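Picky eaters and school lunches
Forum: Food at Home > Feeding Kids
Started April 2025

mokgate_mom
My son is 4 and has stopped eating anything green. Last summer he ate peas by the fistful and cucumber straight off the cutting board. Now he picks the parsley out of rice. Lunch comes home with the crackers gone and everything else still in the box. Dinner is worse, because my husband wants him to finish his plate and I don't want the fight. What has worked for you? I've read the books already. I'd like to hear what you cook.

porchlight1619
Same age, same thing at our house. What helped was putting the vegetables out before dinner, when they're hungry. I set a bowl of raw snap peas and red pepper on the counter while I cook and don't say a word about it. Some nights it's gone before the pasta boils. Some nights I eat it myself.

For the plate question, we went with one bite and then drop it.

gokiditz
I'd skip the one bite rule. We did it for a year with our oldest and she got very good at holding a green bean in her cheek. She's 7 now and still won't touch them. With her brother we put the food out and left him alone, and he eats most things.

porchlight1619
Could be they're just two different kids. Mine doesn't mind the one bite. I wouldn't do it with a kid who gags.

gokiditz
Could be. I still wouldn't do it.
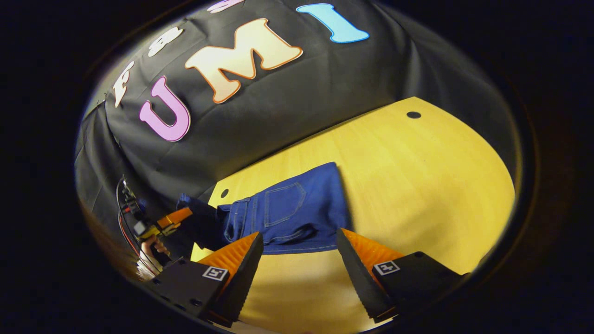
Lunch box ideas (split from the thread above by moderator)

brothandbread
For the box, I stopped sending anything that gets soggy. This is what comes back empty most often:

Cold cheese quesadilla cut in strips
Frozen peas, still frozen in the morning, thawed by lunch
Apple slices with a rubber band holding them together
Carrot muffins with the carrot grated very fine
Leftover meatballs, no sauce

I make the muffins on the weekend and freeze them. They go in the box straight from the freezer.

mokgate_mom
Do you tell him there's carrot in them?

brothandbread
Yes. He grates it. I don't like hiding food, they find out and then they don't trust the muffin.

wemix_dad
Disagree on that one. I blend zucchini and spinach into pasta sauce and have never mentioned it. He gets his vegetables and dinner is quiet. I'll tell him when he's in college.

gokiditz
The trouble is he isn't learning to eat zucchini. He's learning to eat red sauce.

wemix_dad
Fine by me for now. He also gets a few slices of it fried on the side, and he can leave those if he wants.

porchlight1619
Fried zucchini is how mine started again - thin slices, a little flour, salt. Worth a try if he likes anything crisp.

mokgate_mom
Thanks, all. I did the bowl on the counter for 3 nights. First two, nothing. Last night he took a piece of pepper, licked it and put it back in the bowl. My husband has agreed to stop talking about the plate until July. Trying the frozen peas tomorrow. Brothandbread, how much carrot for a dozen muffins?

brothandbread
Two medium ones, squeezed out in a towel. Otherwise the middles stay wet.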